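Robotics Lab Practice, Unit 7: When the Handover Goes Wrong
Notes by Cecilia Mensah
February 17, 2021

OK, so last time I promised you a failure, and we're going to spend the whole session on one. It's the dropped handover in the Omley exercise (two arms, two trays, one part that has to get from one arm to the other). If you haven't read the exercise sheet yet, skim it first, but you can probably follow along without it.

The failure is easy to state. The first arm picks the part up, carries it to the middle and lets go before the second arm has really got it. The controller then reports success. I love this one as a teaching case because every single line in the log looks fine!

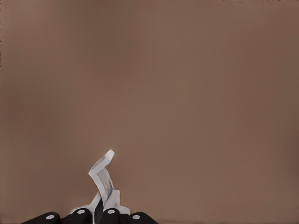 Let's start with how the controller decides it has a grip. In our version it closes the fingers, waits until they stop moving, and calls that a grasp. Fingers stop moving for all sorts of reasons, though. They stop when they've got a solid hold, they stop when they've pinched one thin corner, and they stop when they've run into each other. The check can't tell you which of those you got.

Ryan Nuttall ran the exercise 50 times for me in September with the stock settings, and the controller claimed success every time. Then he went back and looked at where the part had ended up, and 7 of those runs had dropped it. So please, write down what your check measures before you write down what it means.

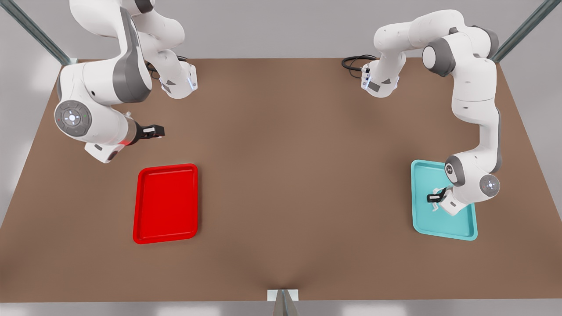
The next thing is timing. The release command in the stock script goes out on a fixed delay – the giving arm gets to its pose, waits 2 seconds and opens. Nothing in there asks the other arm anything. It works as long as the receiver is on time, and the receiver is on time until somebody lowers its speed limit, and that's how we broke it. I made the change myself, by the way, for safety reasons, and was quite pleased with it.

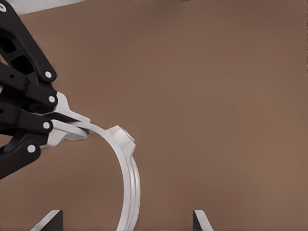 Dorothy Sedgwick wanted to know why we don't just make the delay longer. You could wait ten seconds, she said, and the slow arm would always get there. True, and I'd take that over what we had, but you'd still be letting go on a guess. If the receiver faults halfway, the giver opens anyway.

What I want from you is a proper handshake: receiver closes, receiver confirms, giver opens, and either arm can call it off. 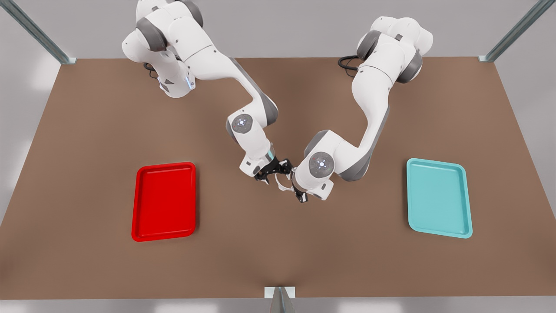
A handshake brings its own safety problem, and it's the one students skip. Both arms now have to stay in the shared zone while they talk to each other. With the grippers nearly touching over the middle of the table like that, a small pose error on either side is a collision, so your abort routine can't simply send both arms home at once. Back one away, check it's clear, then move the other. Decide which goes first and put it in a comment.

For next time, read section 51 of the Drorham lab manual on interlocks, and bring me a state diagram with the abort paths drawn in. Pencil is fine.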